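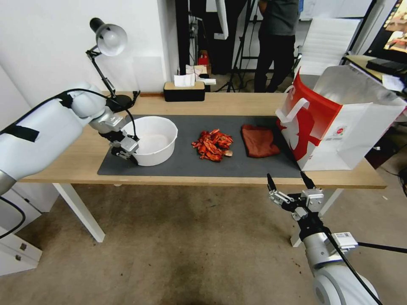 How long does it take to learn to call a dance?

"Longer than learning to dance it, and I was a slow dancer," says Zyanya Maldonado. She gives it a season before you can stand on the stage without your notes shaking, and another before you stop rushing the last couple.

Community > Dance and Music > Interviews

Last updated: 2022-12-14

I'd driven over to Zernavdale to talk to Zyanya because three different people had told me I should, and because I've been going to the monthly Dindance nights since February and still can't tell a ladies' chain from a hey for four. She is the one up front with the microphone, the green shoes and the very patient voice. I wanted to know how a person ends up doing that.

We sat in her kitchen with a pot of coffee. Her father, Abelardo, was in the next room practicing the same eight bars on the fiddle over and over, and every so often she'd stop talking and tilt her head toward the door.

"He's dropping the pickup note," she said. "Dad! You're dropping the pickup!"

A pause, then the eight bars again, with the pickup.

She grew up in Kadden, which had no dancing to speak of apart from weddings. Abelardo played those, mostly rancheras and the odd polka, and she carried the music stand. When the family moved to Zernavdale she was fifteen and furious about it. "I didn't talk to anybody for a month. Then Dad saw a card in the window of the hardware store that said fiddler wanted, old-time dance, and he dragged me along to carry the stand again."

And she danced?

"I sat under the coat rack and read a magazine! Marjorie came and got me. She didn't ask, she just held out her hand and I was too embarrassed to say no."

Marjorie is Marjorie Mottram, who called the dances here for years and taught Zyanya most of what she knows. I'd heard she was strict. Zyanya laughed so hard at that she had to put her cup down.

"She made me walk every dance in every position before she'd let me call it. Every one! I'd be in her living room with four chairs standing in for people, bowing to a chair. And she'd say, 'You left number three facing the wall, dear.' She was always right about number three."

Her first time calling in public was a disaster, or that's how she tells it. She had one dance prepared and the band started a different tune, faster, in a meter that didn't fit. She kept going. Half the hall finished the figure and the other half walked into them. "Liudmyla was on the piano and she could see my face, so she just played a big fat ending. Boom, finished, everybody clap. I could have kissed her."

Liudmyla Tkachuk still plays piano in the band, and I got her on the phone later to check the story. She remembers it a bit differently. "The tune was my mistake," she told me. "I called out the wrong name to the fiddles. I've never told Zyanya this, so now I suppose she'll read it."

Sorry, Liudmyla – or you're welcome, I'm not sure which.

I asked Zyanya what a caller is doing up there, because from the floor it looks like reading aloud in rhythm. She got up and showed me, marching between the stove and the table. The words have to land before the music does, she said, so that people hear "balance and swing" on the last couple of beats of whatever they're already doing. If you say it on the beat, they're late. If you say it too soon, the quick ones go and the rest get left standing.

"So you're always living a little bit ahead," she said. "I do it at the grocery store now. I'll see somebody coming up the aisle and think, pass right shoulder."

She keeps her dances on index cards in an old recipe tin. There are 2,646 of them, and I only know that because she numbers each card in the corner and the newest was lying on the table. Plenty came from Marjorie. Some are her own, with names like Caruso's Elbow, after a dog. I asked how many she really uses in a year and she made a face and wouldn't say.

The regular night has 6 musicians when everyone shows up, and Zulema Ocampo runs the beginners' half hour before it starts. Zulema is the reason I came back a second time, so I told Zyanya that. She wasn't surprised. "She never says 'easy.' If you tell people it's easy and they mess up, they feel dumb and go home. She says 'this one's friendly.' I stole that."

I wondered whether she minds when it all goes wrong on the floor. She thought about it for a while, long enough for Abelardo to get through the tune twice.

"I used to. I'd go home and lie there going over it. Now I look at whether they're laughing. If they're laughing and lost, I let it run. If they're quiet and lost, I stop the band and we walk it again."

What she'd like next is someone to hand the microphone to now and then. Two people have asked her about learning, and she has already lined up the kitchen chairs. One of them is a teenager who, she says, spends a lot of time near the coat rack.

Abelardo came in at that point, fiddle under his arm, and asked if there was any coffee left. There wasn't. He asked if I played anything. I said I'd had five years of clarinet in school and he looked at me with real interest, and I've now got a book of tunes on my passenger seat that I'm supposed to bring back learned.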